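Search this site Go

Food & Home > Kitchen Skeptic > Vegetables

The Root With the Holes In It

Every few years a vegetable gets promoted. Kale had its turn, then cauliflower, and now the produce buyer at my market has decided it is time for lotus root. There is a sign. The sign says "superfood," a word I have learned to read as "two dollars more than last month."

I have nothing against lotus root. I grew up without it and came to it in my thirties, in a soup, and liked it right away. It is crisp when barely cooked and turns starchy and a little sweet if you leave it in a pot long enough. What I distrust is the advice that has grown up around it, most of which concerns how to cut it, and most of which is written by people with something to sell.

Take the Valtonen slicer. It arrived in August with a booklet, a finger guard and a promise of "64 perfect slices from a single root." I got 61, which is fine, but a good many of them had a chipped rim, and the blade needed a toothbrush to get clean. It costs more than my knife did. I wrote to Plurkeck, the company that distributes it, and was told that my root may have been too old. It may have been. So are most of the roots I can buy.

Mehrangiz Golestani taught evening cooking classes in Gotbridge for years and has sliced more lotus root than anyone I know. She uses an ordinary knife with a thin blade and thinks the gadgets are silly. "It isn't a hard vegetable," she told me. "It's a carrot with windows." She peels it, trims the ends, and cuts straight across. She does put the slices in water with a splash of vinegar, and here I raised an eyebrow, having heard the vinegar trick claimed for everything from apples to silverware. We tried it both ways in her kitchen. The plain slices browned at the edges while we drank our tea. The vinegar ones stayed pale. I concede the point.

I don't concede the one about thickness. Recipes love to call for slices so thin you could read through them, and for chips that makes sense. For a stir-fry it is bad advice. Thin slices break across the holes when you toss them, and you end up with a pan of little arches. I cut mine a bit thicker than a coin and have not had a complaint.

Then there is Horațiu Pîrvu, who ran the kitchen at Potstead until it closed and who believes the whole question comes down to the board. He will not cut lotus root on plastic. He says it skids. I cut it on plastic for a month out of spite, and it skidded twice, both times when I had been lazy about wiping up. A damp towel under the board did more for me than any change of material. Horațiu says this proves his case. I have stopped asking him how.

As for the health claims, I'll leave them on the sign. A 200-gram piece makes a good side dish for two people, and that is as far as I am willing to go.

Bamboo is the material that comes up most when I ask readers what they cut on, and I get strong letters about it -- it's too hard on the edge, it's the only thing that lasts, it's grass and not wood at all. I own one and treat it no better than the others. My real complaint is with people who pile it up. A whole root's worth of slices heaped on a board leaves the knife nowhere to go, and sooner or later a slice ends up on the floor. Three small slices of lotus root on bamboo, one below the other with bare board around them, is a much more sensible state of affairs, and you can see at once whether the holes came through clean. Push the finished ones aside, keep the blade level, and save the money you would have spent on the slicer.
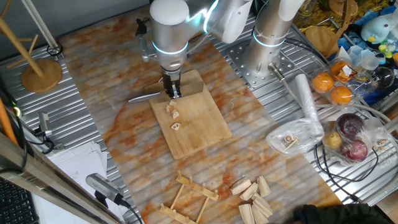

Contact the editors | Copyright, all rights reserved | Back to top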